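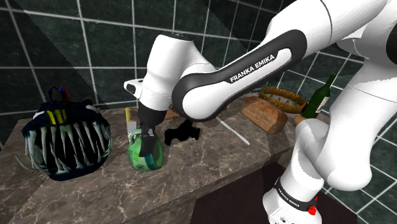
Captura 1. Cocina simulada, brazo Franka Emika con la pinza de dos dedos cerrada en torno al tarro verde.

Incidencia 351 -- Comparativa de pinzas, escena de cocina
Abierta por: Larysa Mykhailiuk
Fecha: 5/10/21
Estado: resuelta a medias (ver el final)
Componentes: simulador Grotbridge, controlador Asent, pinzas Prandell y de serie

Hola a todos, y gracias de antemano por la paciencia, que ya sé que mis tickets se leen con café en la mano. Abro este porque llevo unos días comparando la pinza de dos dedos de serie con el modelo de la Prandell y me sale una diferencia que no me creo del todo. Prefiero contarlo con calma antes de que alguien ponga los números en una presentación.

El problema: con la pinza de serie, el tarro verde se resbala al levantarlo en bastantes intentos. Con la Prandell, en la misma cocina y con la misma trayectoria, no se resbala casi nunca. Me alegraría mucho por la gente de Prandell, pero una diferencia tan grande entre dos pinzas de fuerza parecida me huele a configuración.

Cómo reproducirlo:
Cargar la cocina de la encimera de mármol con los objetos en su posición por defecto (el pan, la cesta, la botella de vino y compañía).
Lanzar el agarre del tarro con el controlador Asent a 1000 Hz.
Dejar que cierre los dedos en la parte alta, junto al asa, y subir despacio.
Repetir con la otra pinza sin tocar nada más.

Primera nota. He empezado por lo más tonto, que suele ser lo que falla. La masa del tarro es la misma en las dos configuraciones y la fricción de la encimera también. La semilla aleatoria coincide. He reiniciado el simulador entre tandas, por si quedaba algún contacto guardado de la anterior, y todo sigue igual.

Segunda nota. He mirado si el brazo rozaba con los vecinos al bajar. Me preocupaba sobre todo el bicho oscuro de los colmillos, el que lleva las dos varillas, roja y azul, porque tiene una malla de colisión bastante complicada. Lo quité de la escena, repetí la tanda y el tarro se resbalaba exactamente igual, así que lo he devuelto a su sitio con mis disculpas. También aparté el objeto amarillo pálido que queda justo detrás del tarro, con idéntico resultado.

Tercera nota. Aquí ya hay algo. Los dedos de serie tienen en su archivo 2 puntos de contacto por dedo y los de la Prandell tienen 9. Con tan pocos puntos sobre un cuerpo redondeado, el tarro puede girar entre los dedos en cuanto se separa del mármol, y en el registro de fuerzas se ve ese giro bastante antes del resbalón. En la captura no se aprecia, porque los propios dedos tapan parte del tarro, de modo que para esto hay que fiarse del registro.

Cuarta nota. Regeneré los contactos de la pinza de serie con la misma densidad que la otra y volví a lanzar la tanda completa. Los resbalones bajan muchísimo. La Prandell sigue un poquito por delante, pero ahora en un margen que me parece razonable para unas yemas más anchas.

Respuesta del equipo de Marchuk: Confirmado por nuestra parte, Larysa, y mil gracias por el detalle. El archivo de serie venía de una versión antigua pensada para cubos, donde con esos contactos bastaba. Subimos hoy el corregido a la rama de pruebas. ¿Podrías repetir también el agarre de la botella? Sospechamos que ahí pasa lo mismo con el cuello.

Respuesta de Larysa: ¡Claro que sí, encantada! La botella la dejo para la próxima tanda, porque está al fondo, cerca de la pared, y quiero revisar antes la trayectoria de aproximación -- el codo del brazo pasa por encima de media encimera y no me apetece descubrir un choque a mitad de la noche.

Pendiente:
Repetir la comparativa entera con el archivo corregido y borrar de la tabla los resultados de mayo.
Probar la botella y después el pan, que al ser alargado pedirá otra orientación de la muñeca.
Bajar la frecuencia del Asent y ver si el resultado aguanta.

Dejo la incidencia abierta hasta tener la botella. Si alguien tiene guardadas tandas antiguas con la pinza de serie, que me escriba antes de compararlas con estas, por favor. Un abrazo, Larysa.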